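Holst Building Users mailing list
From: Qistina Lau
Subject: Re: Floor marking and shared room bookings
Date: 13 May 2025

Dear colleagues,

Thank you to everyone who responded to the draft booking rules for the shared rooms on the lower level of the Holst Building. Dennis Urio's message is quoted in part so that those who joined the list after February can follow the discussion.

> Dennis Urio wrote:
> The draft sets a limit of three hours for each booking. Our
> group at Melura needs longer than that on most days, and we would
> ask that half-day bookings remain possible. We also ask that the
> rules state who pays for lost access cards. Under the old
> agreement it was the tenant, but Cluvach has been billing the
> building account.

On the first point, the office agrees. Half-day bookings will remain available, provided that they are entered in the calendar by noon on the previous working day. A group may hold no more than two half-days in the same week unless the room is otherwise free. Bookings left unused for the first 35 minutes will be released to the next group on the waiting list.

On the second point, the lease is clear that replacement cards are charged to the tenant. Cluvach has been asked to correct its invoices. Tenants who were credited in error will not be asked to repay the amount.

The revised rules will also appear in the tenant handbook, in the chapter on shared rooms.
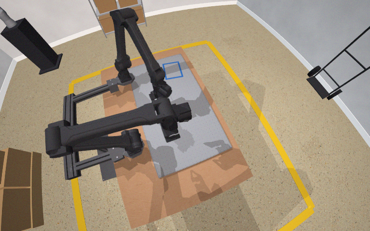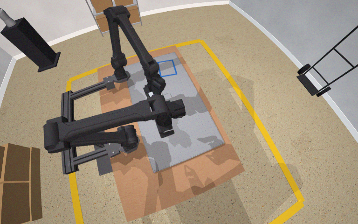
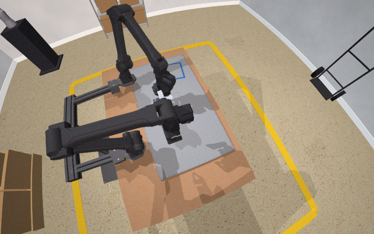
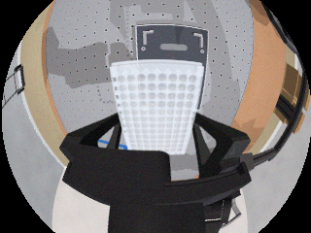 Computer renderings; the last is a close view of a multiwell plate.

Two further matters were raised by several tenants. The first concerns storage. Items may be left overnight only on shelves assigned to the tenant, and each must carry the company name and a telephone number. Unlabeled items will be moved to Room 79, where they may be collected during office hours.

The second concerns noise from the corridor doors. Mesulix has quoted for new closers on both doors, and the work is expected to take one morning. Access during that time will be through the north stairwell — please inform any visitors in advance.

Comments on the revised text should be sent to this list and not to individual members of staff. Requests for keys or cards should continue to go to the front desk, extension 88.

Sincerely,
Qistina Lau
Tenant Services, Holst Building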